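Keeping Fruit in an Open Bowl

Fruit held at room temperature loses quality for two main reasons: bruising at contact points and ethylene released by ripening fruit. Both can be limited by how the bowl is loaded and how often it is checked.

Choose a wide, shallow bowl. Deep bowls put the full weight of the load on the bottom layer and hide any piece that has started to mold. Two layers is the practical limit.

Load the heaviest, firmest fruit first. Oranges tolerate pressure well and make a stable base. Limes and other small citrus go at the sides. Pears go on top, placed last and removed first, stem upward.
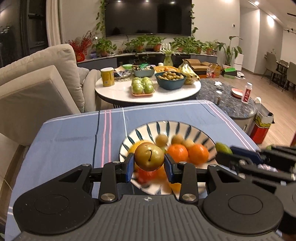 Lift a pear by its widest part and set it down without rolling it. To test for ripeness, press lightly beside the stem. If the flesh gives there, the pear is ready to eat. The body is a poor indicator — pears soften from the core outward, and by the time the middle yields, the center may be brown. Skin color is of little use in varieties that stay green.

Bananas and apples produce a good deal of ethylene and should have a separate tray. A firm pear can be moved next to them to speed it up. Once it gives at the stem, refrigerate it.

Wash fruit just before eating. If it has to be washed earlier, dry each piece fully, including the hollow around the stem.

Inspect the bowl every 2 days. Remove any orange with a soft patch and wipe the ones that touched it. Empty the bowl and wash it with hot water and dish soap every 8 days, sooner if there has been mold. Keep it out of direct sun and away from the stove.

Catrin Ellis, with corrections to the pear section by Huw Dafis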